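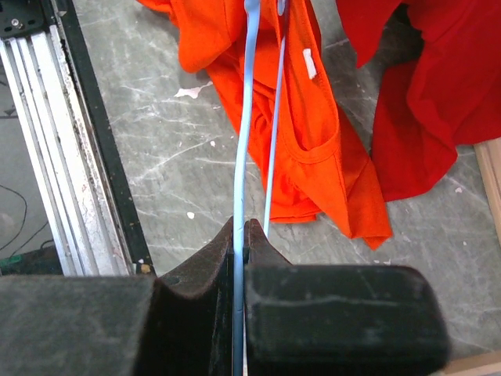
*Wrist camera, blue strap held between the fingertips, orange and red garments behind.*

# Gripper and wrist camera comparison: progress report

3 Sep 2025

We're now past the halfway mark of the work you funded in February, and it's been a really good stretch. The arm is up, both sets of fingers have had a proper run, and we have enough logged grasps to start saying useful things about picking up clothing - especially the awkward bits of it, like straps, ties and loose corners.

## Where we're up to

The grant covers a comparison of two finger designs and two arm controllers on soft goods. To recap the hardware:

- **Floven fingers**: the black pair, with pointed tips and a shallow scoop on the left finger.
- **Sinik fingers**: flat pads, wider, with a replaceable rubber face.
- **Britix controller**: what the arm came with.
- **Oprea controller**: the one we asked for money to buy. It arrived later than planned but went in without any drama.

We've logged 3,395 grasp attempts so far. Most of those are with the Floven fingers on the Britix controller, which was the only complete combination we had for the first part of the project. The Sinik fingers have had a decent go on the same controller, and the Oprea work has started.

## Straps and ties

This is the part I'm most excited about. When we wrote the proposal we expected thin straps to be the weak point for any two-finger gripper, and I'd budgeted a fair bit of time for failure analysis. The Floven tips are much better at it than I'd hoped! Because they come to a point, the controller can bring them down either side of a strap and close on it while leaving the fabric behind it alone. The flat Sinik pads tend to collect a mouthful of whatever is underneath, so you go in for a strap and come away with half a shirt.

The flip side is that the pointed tips aren't great on thick folds. They hold on to a small area and heavier garments swing or slide out. Sinik wins there quite comfortably, and I wouldn't want to give up either set yet.

We've set aside a strap-only set of 200 attempts for each finger design, with the same garments and the same starting heap, so that the final report can compare them fairly. The Floven half is finished. The Sinik half is in progress.

## Wrist camera

Moving the camera down to the wrist was the best decision we've made. From the overhead position the fingers hid the tips at exactly the moment we cared about. Now we can see both tips and what's between them right up to closing, and labelling a grasp takes a fraction of the time it used to.

Two things still to sort out:

1. The fingers take up a lot of the lower part of the view when they're nearly closed. We can crop that out for some of the models, but I'd like to try tilting the mount a touch first.
2. Dark garments against the black fingers are hard to separate. Bright colours are easy, so our early numbers probably flatter us a bit. The next lot of clothing leans towards navy, brown and black.

## Controllers

Early days for the Oprea unit, so please treat this as a first impression. It closes more smoothly at low force, and you can set the force limit part-way through a close, which the Britix unit won't let us do. For thin material that could matter a lot. It does want a fussier calibration, and we lost 7 days of running while we worked out why the zero position kept drifting after a restart. The fix was a firmware setting and it's written up in the lab notes.

## Wear and maintenance

The Floven fingers are scuffed and have picked up a fair bit of dust, but the tips are still meeting properly. We check the gap with a feeler gauge at the start of each session. I'd like to keep the same pair on until the comparison is done, then swap in the spares and repeat a small batch of 60 attempts to see whether the surface wear has changed the grip.

## Budget

On track. The Oprea controller came in at the quoted price, and we've spent less than planned on replacement pads. I'd like your okay to put the difference towards a second wrist mount - it would save us pulling the camera off each time we change fingers.

## Next steps

- Finish the Sinik half of the strap set.
- Run both finger designs on the Oprea controller.
- Add the darker garments and redo the camera comparison.
- Test the tilted camera mount.

If you'd like to come and see it running, just let me know. The strap grasps are good fun to watch, and the raw logs are available whenever you want them.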